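Navard Schools Community Forum
Student Programs and Competitions

Topic: Proposed changes to the spring essay and recitation contest

ProgramOffice_Navard
The district program office has received a number of questions regarding the spring essay and recitation contest, which is open to all students in grades six through twelve. January 2025 is the final month in which written comments will be accepted before the rules are set. The main changes under review are as follows.

First, each school would hold its own opening round, and only the top entries would move on to the district round at the Eynon campus. Second, the time limit for spoken entries would be reduced from seven minutes to five. Third, students would be permitted to enter either the written or the spoken division, but would no longer be permitted to enter both.

Last year the district received 322 entries, and the reading panel needed nearly six weeks to complete its work. Comments from parents, staff, and students are welcome in this thread.

eynon_parent2
Thank you for posting the proposal in full. I support the school rounds. My daughter entered last year and waited until the final week of classes to learn her result, by which time she had lost interest in it. A shorter process would serve the students better.

I do not support the one-division rule. Many students write a piece first and then wish to speak it. These are two parts of the same work, and the contest has always treated them that way.

ridgeway_reader
I must respectfully disagree with the previous post. I served on the reading panel for three years. When one student enters the same text in both divisions, the panel members who score both have already formed an opinion before the student begins to speak. This is unfair to the student who prepared a speech alone. Of the 322 entries mentioned above, 87 were second entries by the same students. Removing them would shorten the reading period without any other change.

eynon_parent2
The figure is helpful, and I had not seen it before. It would still be possible to assign separate panels to the two divisions. Has that been considered?

ridgeway_reader
It was discussed during my second year. The difficulty is finding enough readers. Teachers are asked to take this on after regular hours, and those from the smaller schools also have a considerable drive to Eynon.

Skumorthorpe_ELA
I teach English at the Skumorthorpe school and would like to address the time limit, which has received little attention so far. Five minutes is enough for a sixth grader. It is not enough for a junior or senior who has been taught to present a claim, support it, and answer an objection. I would ask the office to consider five minutes for the middle grades and seven for the high school grades.

I would also ask that the topic be released earlier. Last year we received it two weeks before the deadline, in the middle of testing. Students who had help at home managed well enough. Others turned in a first draft. 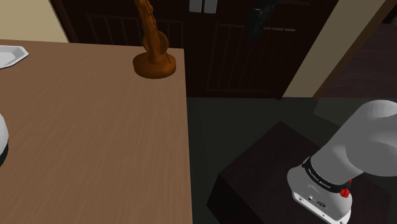

An earlier release would also allow teachers to make the essay part of regular class work, so that every student writes one and may then decide whether to enter it. We did this on our own two years ago and received entries from several students who would never have signed up otherwise.

quiet_corner_9
I am a tenth grader at the Cleststead school. I agree with the post above about the topic. I would also like to ask whether students could vote on the topic from a short list. The last one was "My Community in Fifty Years" and the one before it was "The Town of the Future," and a lot of us felt that we were writing the same essay again.

ProgramOffice_Navard
The office thanks all who have commented. In reply to the questions raised:

Separate panels remain possible if enough readers come forward. Staff members who wish to serve should notify their building office. The travel allowance for readers is under review.

The split time limit proposed by Skumorthorpe_ELA will be added to the list of options. The topic will be released no later than the first week of March, and a short list for student vote can be prepared if the principals agree.

oldgym_dad
I have read the whole thread and I am not persuaded that school rounds are a good idea. At a large school, a strong writer may place fourth and go no further, while a small school may send three students who faced almost no competition. Please consider setting the number of places by enrollment.

Skumorthorpe_ELA
As a teacher at one of the small schools, I would object to that. Our students already have fewer clubs and fewer events. Two or three guaranteed places – even at the expense of strict proportion – matter a great deal here.

oldgym_dad
I understand the concern. A minimum of two places per school, with the remainder set by enrollment, would be acceptable to me.

ridgeway_reader
I could support that as well, provided that the one-division rule is kept.

eynon_parent2
And I could not, for the reasons I gave earlier. I will submit my comment in writing.

Recent topics in this section
Science fair display rules for the middle grades
Bus schedule for the Eynon music festival
Cleststead debate club seeks practice partners
Summer reading list: comments and corrections
Lost permission forms, Skumorthorpe field trip

Reader comments

maple_st_mom: Will the winning entries be printed in the district newsletter again? Our family would like to have a copy.

navard_alum: I entered this contest as a student, and at that time there was no time limit at all. Some limit is needed.

cleststead_lib: The school library has copies of past winning essays for any student who wishes to read them. Please ask at the front desk.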